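**Ticket status:** reopened, again
**Product:** Voro reader app, e-book store run by Redov
**Title affected:** *The Pakville Letters: Propaganda and the Making of a Border War*
**Logged by:** Araba Eshun

Sunday, January 14, 2018

Reopening this. It was closed in December as "resolved by update" and I don't see what was resolved. Chapter 9 still ends in the middle of a sentence about the radio broadcasts, and the endnotes for it still jump to chapter 8.

What I've tried:

- Deleted the book and downloaded it again. Same break, same word.
- Signed out and back in. Lost my highlights, which I had been told wouldn't happen.
- Opened it on a Hosoda tablet and in the browser. Both stop at the same place.
- Changed the font size, as support asked. I can't think why that would bring back missing pages. It didn't.

The store page says 400 pages. The author's whole case against the ministry rests on the documents quoted in chapter 9, so a reader who gets half of it will think he made the charge and never backed it up. I already have my doubts about some of his sources and would like to check them properly.

**Reply, Szabolcs Antal (Redov support):** Thanks for the detail. We show the file as complete on our side. Could you clear the app cache and confirm the version number?

**Araba Eshun:** Cache cleared. Version 2, same as last time you asked. "Complete on our side" was also the answer in December. Did anyone open chapter 9 and read to the end, or did someone look at the file size?
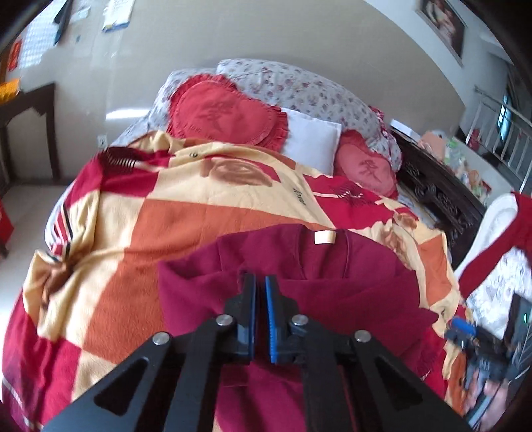 **Szabolcs Antal:** I opened it just now. I get the same cut-off. The file from the publisher seems to stop there, and our check only looks for a chapter heading, so it passed. I've asked them for a new one. The endnote links may be a separate fault.

**Araba Eshun:** "May be." Please log it separately then, so it doesn't get closed along with this one. I'd also like my highlights back if there is a backup. Leave the ticket open until I've read the new file myself.

**Status:** waiting on publisher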